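Toy kitchens on a table top: notes for my talk at the Trevero play morning, September 6, 2022

Noémi Medve has me down for the slot after coffee, so start slow and let people find their seats. The Trendumby hall seats up to 200, so use the microphone even if it feels silly!

Say hello, say who I am, say I've been packing and unpacking toy kitchens at the lending library for 11 years and I still get a kick out of a new pan.

Opening story: the big play kitchen with the sink and the doors. We had one. The kids fought over who got to stand at the stove, and the one who lost went off and cried under the coats (pause here, there's always a laugh). Then we took the food and the pots and put them on a plain white table, and all of a sudden there was room to stand on every side.

First slide up. Let them look for a moment before talking. Pot and pan over on the left, toaster oven on the right, plate up in the middle with the fruit next to it. You can cook, you can serve, and you've still got bare table in between. Ask who has a colander in their set at home. Usually very few hands go up.
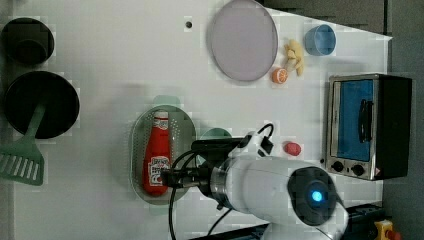

Start with the dishes, then the food

I used to do this the other way around. I'd tip out all the food first because it's the fun part, and then there was nowhere for the plate to go. So now the big plate goes down first, then the bowl or the cup, then the pans. Food last.

Mention size here. A plate has to be big enough to be generous with. Kids love to pile things up, and if the plate is tiny the banana rolls off and you spend the morning under the table.

Bring up the food itself. My rule of thumb is that every piece should be something a three-year-old can name without help. Banana, strawberry, orange. I once borrowed a set called Jovik that came with an artichoke, and I spent the whole session explaining the artichoke. (Don't go on about this too long, Noémi has heard it.)

Next slide: strawberries with their leafy tops, the banana between the plate and the bowl, the orange slice just below. The bowl is blue, so is its rim – only darker – and that's handy when you're asking a little one to "put it in the blue one."

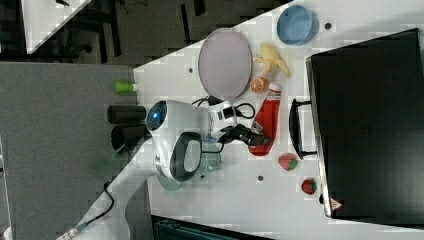
How much toy food do you need for one table?
Less than you think. A handful of pieces for each child is plenty, and you can always bring out more when the interest starts to fade.

If someone follows up on cost, say that our starter box came to 17 dollars secondhand, and most of that was the frying pan.

Now the colander bit, my favorite. Parents ask me what it's for when there's no water. It's for everything! It's a basket, it's a hat, it's a bed for a sleepy strawberry. Muammer Ertürk runs the Thursday group and he swears by it for sorting games: you ask for one thing in the colander and see what turns up. With the older ones he asks for something that doesn't belong in there and makes them say why. Ketchup gets a big reaction.
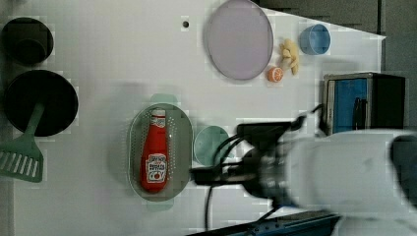
Ketchup in the colander, spatula across the frying pan.

Point out the spatula while this one's up. Slotted, green, easy to spot on a black pan. If you only buy one tool, buy a spatula. Whisks end up in hair.

Take a sip of water. Check the clock. If we're running over, skip the part about labels and go straight to putting away.

Putting away. I'm a case person. Other people like bags, and that's fine, but a case lies flat on the table and the kids can bring things over to it. Dishes go in before fruit so the strawberries don't get squashed under the plate. We sing while we do it (I'm not going to sing, please don't ask me to sing). Last slide has a big black case down on the table with the plates and fruit still out.

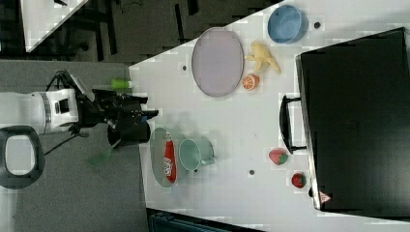

Trevero Play Notes, page 124

Leave the slide up and talk about checking pieces. I do it as we pack, turning each one over. Anything cracked goes in my coat pocket and doesn't come back. Cups get a wipe inside, bowls too, and the toaster oven door gets opened in case someone has baked a sock.

Then the lending sheet. Sets go out for two weeks, and there's a waiting list until November, so sign up today if you want one for the holidays. Oral is the name on our blue crate of spare fruit – it's by the door, help yourselves to one piece per family if you're missing something.

Thank Noémi and Muammer. Questions, then let them come up and play with the table. Remember to collect the spatula.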